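## Unit 4: Boards and work surfaces

Most of this unit is done on a plank board. Wipe it before you start, along the grain, with a cloth that has been wrung out well. Crumbs and flour collect in the gaps between planks, so go over those a second time with the small brush.
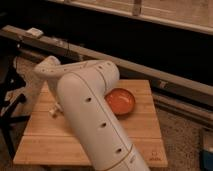

Keep bowls toward the back and leave the front plank clear for your hands. Anything taller than the bowl goes on the side shelf.

Oiling is covered in June. Until then, don't put oil on the boards yourself. Urszula Bielecka has the oil and the 400 grit paper, and will show both groups how to sand a raised patch.

Boards are stored on edge. Don't lean them on the radiator.

**Before next class:** read the Mindlow handout, pages 50 to 85, and bring a clean cloth.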